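Kusau Suture Set: data card and notes on the thread-state baseline

Read the limitations before the results. We wrote this card after trying to reproduce our own first numbers and getting lower ones, and the card is less cheerful than the talk some of you may have seen.

What is in the release

1786 clips of surgical robot suturing, cut from longer recordings. Each clip has a video file, a text file with instrument positions where we could get them, and a label file. The clips show pieces of the task: needle pickup, needle pass, thread pull, knot tying, thread handling between stitches. Few of them run from the first bite to the cut tails. If you need complete stitches, this is probably the wrong set for you.

The labels cover three things:

phase: one of 6 values, listed in labels/phases.txt
thread_state: slack, taut, crossing, or unknown
wound_state: open, partly closed, closed, or unknown

"Unknown" is a real label and we used it a lot. Please don't drop those clips and then report accuracy on what remains. Two people on our own side did that early on, and it added several points to every method they tested.

What the baseline claims

The baseline, called Stoltasier in the code, takes a short window of video and predicts thread state along with a rough path for the thread in the image. The idea is that a controller which knows where the thread lies can avoid catching it on the next move. That is a reasonable idea. Whether our numbers support it is a separate matter.

On the held-out clips, the predicted path looks good when the thread is dark, fairly straight, and lying over pale tissue. It gets worse with loops. It gets much worse over deep red areas and near the edge of the lit region, where the contrast falls off and the model tends to draw a smooth line through whatever it can't find. The confidence score barely moves when this happens. We consider that the main defect of the method, and we have not fixed it.

The view below is an easy one for the path model and a harder one for wound state, with both kinds of wound close together on the same surface.
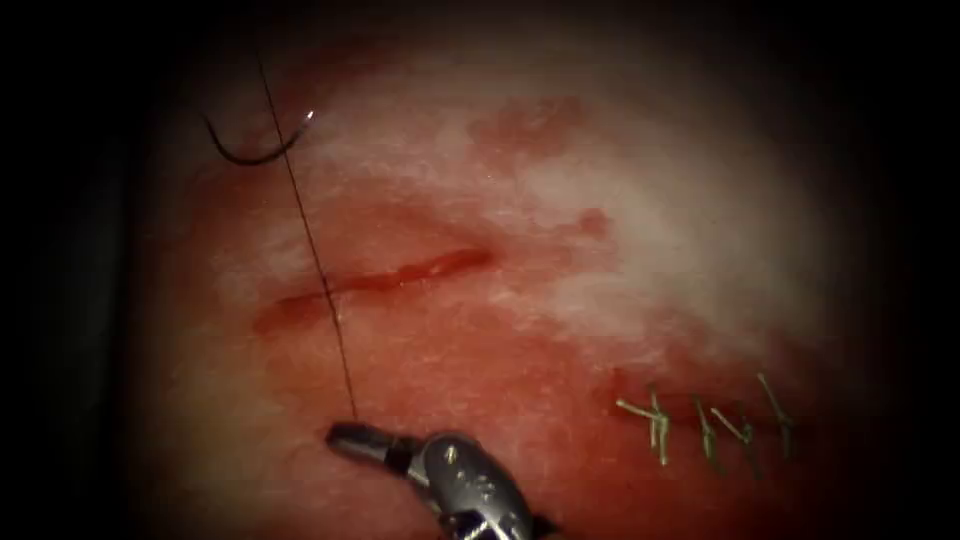

Open incision with the suture thread lying across it; closed incision with four knots at right. The instrument holds the lower end of the thread.

A label of "crossing" only says that the thread passes over an open incision in the image. It says nothing about depth. A thread resting on the tissue and a thread held well above it can get the same label from a single camera, and we have no ground truth for the difference. An earlier draft of the method notes used the word "contact" for this. That word was wrong and has been removed.

Wound state is labeled for the wound nearest the instrument tip, measured in the image. This rule is simple and sometimes silly. When an open and a closed wound sit near each other, a small shift of the wrist can flip the label with no change in the tissue at all. We kept the rule so that labels would be repeatable. If you train on wound_state, check whether your model has learned anything besides the position of the shiny metal part. Ours had, for a while. Masking the instrument cost the early model most of its apparent skill on this label.

Knots

There is no knot quality label. We get asked for one regularly. Four knots in a tidy row look like good work, but a picture of a knot does not give you its tension or tell you whether it will slip. We tried rating knots by eye and the raters disagreed too often for the scores to be worth shipping. Anyone who wants to publish a knot quality score from these videos should say what it was checked against.

Comparison with Bralach

The older Bralach tracker finds the thread by color and shape, with no learning. On easy clips it does nearly as well as Stoltasier and it runs on a laptop. On clips with glare it breaks badly, but it breaks where you can see it: the path stops. Stoltasier keeps going and draws something plausible. For offline analysis you may prefer the learned model. For anything that moves an instrument, we would rather have the one that stops.

Training the baseline with 4 different random seeds gave a spread wider than the gap between two of our own model variants. The variant table from the first version has been taken out for that reason. If you find an old copy, please don't cite it.

How the labels were made

Each clip was labeled once, then a random portion was labeled again by a second person who had not seen the first pass. Agreement was high for phase, fair for wound_state, and poor for thread_state when the thread was out of the light. Disagreements were not resolved by discussion. Both labels are in the file, and the loader picks the first one unless you tell it otherwise.

We also dropped roughly 25 clips where the video and the position log could not be lined up. There are surely a few more with a smaller offset that we missed. If a position trace seems to lead the video, it probably does.

Splits

Use splits/by_recording.txt. The file splits/random.txt is still there so that old results can be checked, and it should not be used for new ones. It puts neighboring clips from the same recording in both train and test, which means a model can do well by remembering the tissue. Stain patterns are a particular giveaway. The early Stoltasier results used the random split, and that accounts for a large part of the drop between the talk and this card.

What we have not shown

We have not shown that better thread tracking leads to fewer snags. The one closed-loop trial, run on the Ragnarsson bench, was too short to say anything, and the operator knew which tracker was on. We have not tested other thread colors in any serious way. We have not tested the model under a moving camera and would expect it to do poorly.

Nothing in this release has been checked for clinical use and none of it should be put to that use.

Reporting problems

Open an issue with the clip number and the label you think is wrong. Reports with a frame time are fixed faster. Corrections go into labels/patches.txt, and the original labels stay where they are, so results on the old files can still be compared. State which version you used when you report a number.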